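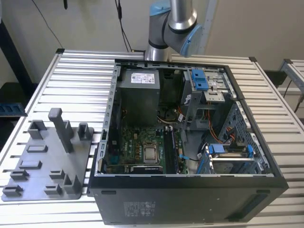 A pharmacist at the Cistcombe clinic told us that the flu shot reminders went out in English only until last year, and that she stopped handing out the printed sheet when people kept leaving it on the counter. We started our project from that remark.

Our question was whether a second reminder by text message changes how many people come back for a missed flu shot. The clinic gave us totals with no patient details. In October it had 2,354 adults on its list with no flu shot recorded, and 814 of them had agreed to get text messages. Those people got one text in October and another in November, in English or Spanish. Everyone else got the usual postcard.

Method

We compared return visits in the two groups over 3 months. The texts were sent through Polo, the scheduling program the clinic already uses. Shots given at the Godoy Street drugstore were left out, as its records are kept separately.
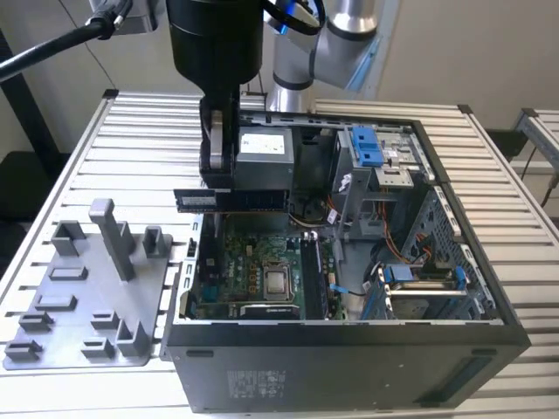 Figure 2. Memory module and open computer case.

Results and limits

The text group came back more often than the postcard group in all 3 months, with the largest gap in November. We can't say the second text caused this. People who sign up for messages may already be more likely to get a shot, and the text group was younger. We also had no way to tell who read the postcard.

If the project is repeated, we would split the text group in half and send the second message to one half only. The Fekitz survey form, which we dropped for lack of time, could be used to ask people why they waited.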